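생활용품 잡담 게시판 > 주방
글번호 2513
제목: Lutley 린넨 행주, 정말 세탁할수록 흡수가 좋아지나요? 저는 못 믿겠습니다
작성자: 마른수건
작성일: 06/10/2019

요즘 어느 카페를 가도 Lutley 행주 얘기라서 한번 따져 보고 싶어 글을 씁니다. 제품 설명에 "300회 세탁까지 흡수력이 계속 올라간다"고 되어 있는데, 무엇을 기준으로 올라간다는 건지 어디에도 안 나와 있습니다. 물을 얼마나 머금는지인지, 얼마나 빨리 빨아들이는지인지, 아니면 그냥 촉감이 부드러워진다는 건지. 고객센터에 물어봤더니 "사용 환경에 따라 차이가 있을 수 있습니다"라는 답만 왔습니다. 차이가 있을 수 있으면 숫자는 왜 적어 놨을까요.

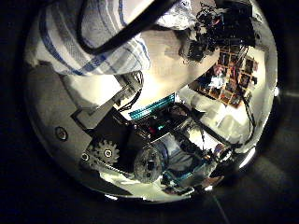

사진: 마른수건 (퍼가실 때 출처 표기 부탁드립니다)

새 린넨이 물을 튕기는 건 저도 압니다. 가공제가 남아 있으니까 몇 번 빨면 당연히 나아지죠. 그런데 그건 린넨만 그런 것도 아니고 면이나 소창도 똑같습니다. 소창은 아예 삶아서 풀기를 빼고 쓰라고 하잖아요. 누구나 아는 첫 세탁 효과를 늘려서 평생 좋아지는 것처럼 적어 놓은 게 아닌가 의심하고 있습니다. 오래 쓰신 분들 계시면 솔직한 얘기 듣고 싶습니다. 협찬 받으신 분은 받았다고 써 주세요.

댓글

삶은소창
저는 Lutley 말고 Drillia 걸 씁니다. 작년 5월에 샀고 내돈내산입니다. 처음 한 달은 유리컵에 보풀이 묻어서 버릴까 했는데 지금은 소창보다 손이 더 갑니다. 흡수가 계속 좋아지냐고 하면 그건 모르겠고, 좋아지다가 어느 순간부터 그냥 그대로예요. 대신 마르는 건 확실히 빠릅니다. 여름에 쉰내가 덜 나요.

마른수건
쉰내가 덜 난다는 것도 조심해서 들어야 한다고 봅니다. 비교를 같은 날 같은 자리에서 해 보신 건가요? 행주를 새로 사면 다들 갑자기 열심히 빨고 열심히 넙니다. 저도 그랬고요. 그러다 한 달 지나면 싱크대 위에 던져 놓죠. 천이 좋아서 냄새가 안 난 건지, 사람이 부지런해서 안 난 건지 구분이 안 됩니다. 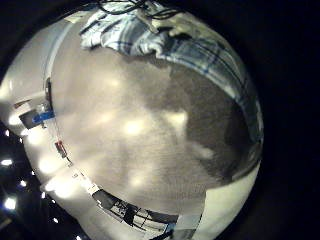 옥상빨래
글쓴님 말씀이 반은 맞는데 반은 억지 같아요. 집에서 쓰는 행주를 무슨 실험실처럼 비교합니까. 저는 린넨이랑 면을 같은 건조대에 나란히 넙니다. 아침에 만져 보면 린넨은 말라 있고 면은 가운데가 축축해요. 이런 걸 매일 겪으면 그게 근거죠.

마른수건
두께가 같은가요? 얇은 천이 빨리 마르는 건 소재랑 상관없는 얘기입니다.

옥상빨래
...면이 좀 더 두껍긴 합니다. 그래도 그 정도 차이는 아니에요.

장바구니
두께 얘기 나와서 적습니다. 저는 소재보다 직조를 봐요. 와플 조직은 물을 확 먹는 대신 늦게 마르고 올이 잘 걸립니다. 평직은 얇고 질기고요. 그런데 쇼핑몰들은 "천연 린넨" 네 글자만 크게 쓰고 조직이나 중량은 상세 페이지 맨 밑에 숨겨 놓습니다. 혼방인데 제목에 린넨만 적은 곳도 봤어요. 혼용률 표기부터 보세요.

마른수건
그 말씀엔 동의합니다. Contreras라는 쇼핑몰에서 파는 "린넨 키친클로스"도 열어 보면 면이 절반이 넘더군요. 혼방이 나쁘다는 게 아니고, 혼방이면 혼방이라고 제목에 써 주면 됩니다. 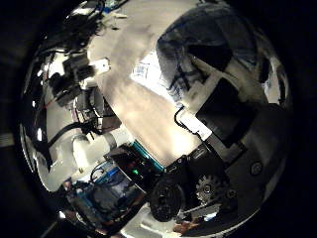

그리고 항균이라는 말도 그렇습니다. 린넨 섬유에 원래 항균성이 있다는 문구를 여러 판매처가 토씨까지 똑같이 쓰고 있습니다. 시험성적서를 올린 데는 아직 못 찾았어요. 설령 섬유가 좀 유리하다고 쳐도 고기 핏물 닦은 행주를 그대로 걸어 두면 무슨 소용입니까. 결국 삶거나 뜨거운 물에 빨아야 하는데, 그럴 거면 시장에서 파는 3000원짜리 소창하고 뭐가 다른지 모르겠습니다.

부엌창가
다르죠... 예쁘잖아요. 저는 그냥 예뻐서 샀습니다. 오븐 손잡이에 걸어 두면 기분이 좋아요. 성능으로 산 사람만 있는 건 아닙니다.

마른수건
예뻐서 사는 건 아무 불만 없습니다. 제 불만은 예쁜 걸 성능이라고 파는 쪽에 있어요.

삶은소창
그런데 소창도 만능은 아니에요. 삶다 보면 줄어들고 가장자리가 말립니다. 싼 건 박음질이 금방 터져서 결국 또 사게 돼요. 저는 그게 귀찮아서 넘어간 거고요. 값만 놓고 비교하면 얘기가 좀 빠지는 게 있습니다.

마른수건
박음질은 인정합니다. 저희 집 것도 모서리가 다 풀렸습니다.

옥상빨래
Wurko 세제 쓰시는 분 계신가요? 행주 전용이라고 580그램 한 통 샀는데 과탄산소다랑 차이를 못 느끼겠어요.

장바구니
성분표 보시면 주성분이 과탄산소다일 거예요. 저도 비슷한 걸 사 봤다가 그냥 대용량 과탄산으로 돌아왔습니다. 다만 린넨은 너무 오래 담그면 뻣뻣해지니까 시간은 짧게 잡으세요. 색 있는 건 구석에 먼저 시험해 보시고요. 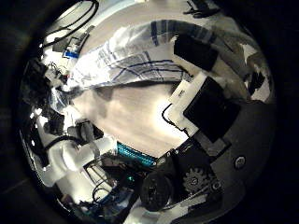
마른수건
댓글을 다 읽고 나서도 제 생각은 크게 안 바뀌었습니다. 마르는 속도는 소재보다 두께와 너는 방식이 더 크게 좌우한다고 봅니다. 흡수력이 아무리 좋아도 펴서 널지 않으면 겹친 데는 늦게 마르죠. 바로 위 사진에 나온 파란 줄 들어간 흰 천이 딱 그렇게 구겨져 있는데, 젖은 행주를 저 모양으로 두면 린넨이든 소창이든 접힌 안쪽부터 냄새가 올라올 겁니다. 판매자들이 이런 얘기를 상세 페이지에 한 줄이라도 적어 두면 좋겠는데, 그러면 비싼 천을 살 이유가 줄어드니 안 적겠죠.

삶은소창
판매자 속마음까지 단정하시는 건 좀 과해요. Drillia는 동봉된 종이에 펴서 말리라고 적혀 있었습니다. 글자가 작긴 했지만요.

마른수건
그건 제가 몰랐네요. Drillia 쪽은 빼고 말하겠습니다. Lutley 상자에는 그런 안내가 없었습니다.

부엌창가
Lutley 사신 거였어요? 안 사고 쓰신 글인 줄 알았는데요ㅋㅋ

마른수건
한 장 샀습니다. 안 써 보고 뭐라 할 수는 없어서요. 세탁은 이제 몇 번 안 했고, 첫날보다는 물을 잘 먹습니다. 소창보다 낫냐고 하면 아직 모르겠습니다. 두께가 비슷한 면 행주를 하나 구해서 같이 돌려 볼 생각입니다. 옥상빨래님도 혹시 가능하시면 비슷한 두께로 널어 보시고 결과 좀 알려 주세요.

옥상빨래
장마 오면 해 볼게요. 지금은 뭘 널어도 반나절이면 말라서 비교가 안 될 것 같아요.

장바구니
하실 때 탈수 세기도 맞춰서 해 주세요. 손으로 짜면 힘이 매번 달라집니다.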